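The basket case
Home organizers promise that a woven tray and a label will change your life. Our writer has doubts.
Apr 22, 2022

Every few years the home press falls in love with a container. It was the clear plastic shoebox, then the wire bin, then the canvas cube. At the moment it is the small wicker basket, and you can't walk through a housewares department without passing a wall of them, each one holding a single rolled towel and looking very pleased about it.

I own several. I bought them last November after a weekend with a book that told me my counters were making me tired. My counters are still there and so is the tiredness, but the pens now live in something with a braided rim.

The pitch is simple. You take everything off a surface, sort it by type, give each type a basket and write down what the basket is for. Tineke Goossens has been selling this idea in evening classes for years, and she charges $50 for a session I went into with my arms folded. She starts with the mess that most of us have on the end of the kitchen table, where the mail, the snacks and the desk drawer all meet.

"People think they need more space," she told the class. "They need to make up their minds."

I wrote that down and then wondered what it meant. I had made up my mind. I had decided to leave the tape next to the bananas, where I could find it.

What the baskets cost

The Govico basket, a low rectangle sold in packs of two, is the one you see everywhere. Bergmann makes a heavier version with a cloth liner that has to come out for washing and never goes back in straight. Zavar will sell you a full "kitchen reset" of baskets, tags and a little chalk pen, and the catalog runs to 600 items, which seems like a lot of things to buy on the way to having fewer things.

I tried all three. The Govico pair did the job as well as the others. The Zavar tags fell off inside a week and I found one in the toaster tray. The Bergmann liner is lovely, if you like ironing.

Wicker also has its own problems, and the catalogs are quiet about them. Crumbs get into the weave. Paper clips go through it. A soft pear will leave a mark that no amount of scrubbing gets out - ask me about the pear. For anything smaller than a stapler, an old baking dish does better.

The label question

Where I have come around, a little, is on labels. I used to think a label on an open basket was silly, as anyone can look in and see the fruit. But a basket gets emptied, and an empty basket in a busy house fills up with whatever is in someone's hand. A word next to it slows people down. It doesn't need to be a printed tag from Zavar either. Plain handwriting in dark marker is easier to read across a kitchen than most of the fancy scripts I was offered.

Two baskets is also a sensible place to stop. Fruits on one side, office supplies on the other, and an apple, a banana and a roll of packing tape are easy enough to place.

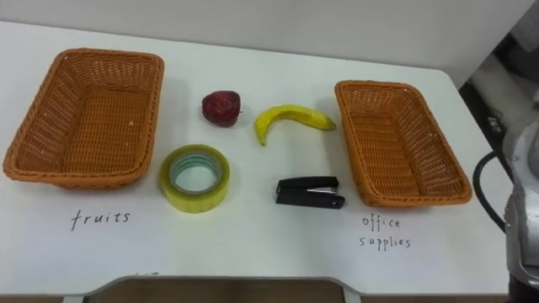 Where it falls apart

The trouble starts with the third category. Batteries, say, or the takeout menus. Jultetum, an app that will plan your shelves for a monthly fee, suggested I split my kitchen table into nine zones. I have a table that seats four.

I kept two baskets and gave the rest to my sister, who uses them for yarn. The menus are in a drawer with the batteries.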